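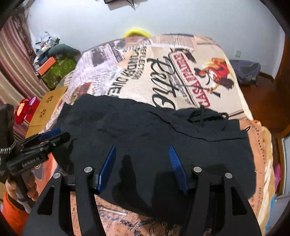

One member wrote to ask whether a dog that has passed its tenth birthday may still be entered in the veterans' classes at the Stulton meeting, and whether a retired agility dog would be welcome there at all. The answer to both is yes. The veterans' section was set up for older dogs of every background, and there is no upper age limit.

The Society has reviewed its arrangements for older dogs ahead of the September meeting. Entries across all sections last year came to 1,319, of which 169 were in the veterans' classes. The council has agreed that these classes will move to the smaller hall at Stulton, where the floor is matted throughout and the rings are closer to the parking lot. Judging will begin at 10 a.m. – an hour later than before – to allow for longer journeys.

Handlers are asked to note the following changes. Jumps have been removed from all veterans' tests. The recall will be carried out over a shorter distance, and the stay may be completed in either the sit or the down, as the handler chooses. A dog may be withdrawn at any point without loss of the entry fee.

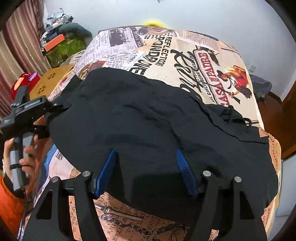 Black fabric with a drawstring, spread on a bed.

Regional heats will be held at Jotenau and Turnum, with six places from each going forward to the final. The Admasu Trophy, formerly given for the highest score in open obedience, will now be awarded to the veteran with the best combined marks over two rounds.

The meeting is limited to 1,000 entries this year, and forms will be dealt with in the order in which they arrive. Members who entered a veteran last year will receive a form with the next mailing. Others may request one from the Society's office. Proof of age – a registration certificate or a signed letter from a veterinarian – must accompany each entry.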